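From: Prys Wogan
To: makers-list
Date: 20 March 2020
Subject: Re: [makers] Repairing a folding fan – which glue, and does it matter

Sorry for the slow reply, been packing up the studio and the laptop was under a box for most of it. Answers in between Kulap's bits, then some notes on the rest.

Kulap Boonyarit wrote:
> I have been given a paper fan to mend, painted landscape, probably
> not old and not worth much but the owner is fond of it. The leaf has
> come away from two of the ribs and there is a split along one of the
> folds, near the top edge, as long as my thumbnail. Last year I used
> PVA on a similar one and it went stiff and shiny and would not close
> properly.

Yes, it will do that. PVA is too strong for the paper and it dries with a bit of a skin on it, so the fold wants to go somewhere else and you get a new crease next to the old one. Wheat starch paste, every time. Cook it thick, push it through a sieve, thin it with water until it's like single cream. For sticking leaf to rib I leave it thicker, more like yoghurt. Tiny amount. Much less than you think.

If you can't get wheat starch, Elis has been selling small bags of it with the bookbinding stuff, ask him off list. Don't use plain flour, the gluten goes yellow and things eat it.

> Is it possible to get the old PVA off the first one? I feel bad
> about it.

Sometimes. Damp blotter, small piece, lay it on for a few minutes and see if the glue goes white and rubbery. If it does you can roll it off with a fingertip. TEST THE INK FIRST. Cotton bud, barely damp, somewhere at the end of the leaf. If you get any grey on the bud stop there and live with the shine. Proper ground ink that's had years to settle mostly stays put but a lot of the modern bottled stuff doesn't, and a grey wash that moves leaves a tidemark you won't ever get out.

> For the split, Tyson told me to use Japanese tissue from behind. But
> the leaf is double so I can't get behind. Should I open it?

No. Please don't. I've opened precisely one double leaf and it never went back the same length. Do it from the front with the thinnest tissue you have, torn not cut, so you get the feathery edge. Strip no wider than a matchstick. Tone it first with weak watercolour, on a bit of glass, let it dry, then paste it on. Tyson's right for single leaf fans, where you've got bare ribs at the back and can see what you're doing.

Drying – this is where most go wrong, me included. Fan half closed, strip of silicone paper in the mended fold, a weight that isn't too heavy. I use a bag of rice. Then leave it alone overnight. If you dry it wide open it won't want to shut and if you dry it tight shut it sticks to itself.

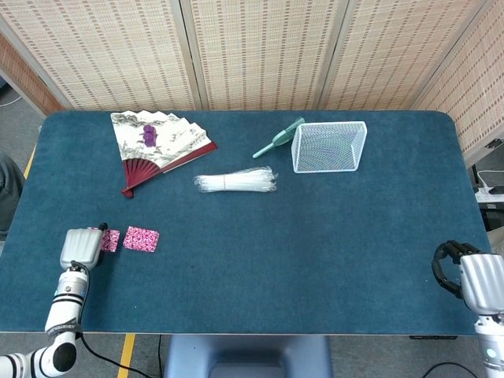 The ribs next. If the two loose ones are bent, a bamboo rib will take a bit of steam and straighten, but only off the leaf, never with paper attached. Painted or lacquered ones I wouldn't steam at all, the colour can bloom. Just scrape the old glue off with a bit of sharpened bamboo (a blade digs in) and stick it back as it is. A slight bend won't show when its in the hand.

Pivot: if it's wobbly leave it wobbly. Zakhar tightened one for a customer and split the guard from the pin upwards. A loose pivot is annoying, a split guard is a week's work.

Storage, since somebody asked in December and I don't think it got answered. Closed, loosely, in a soft paper band or a box. Not the elastic bands they come with, those bite into the guards and go sticky. Open display looks lovely but the leaf fades and the folds relax and after a couple of years it won't close flat. If the owner insists, then away from the window and swap it with another one every few months.

Couple of other things while I'm here

– I've still got 3 packs of the thin tissue from the last group order, unclaimed. If you paid and didn't collect, email me. I can post.

– the Jenkins press is going to Zakhar when I move, so anyone who was booked to use it, speak to him not me.

– archive link in the footer is broken again. The thread Kulap was looking for, on relining, is number 279. Theres a better one on inks but I can't find the number.

Kulap, send me a photo of the split if you like, with something next to it for size. And dont worry about the first one, mine was worse.

Prys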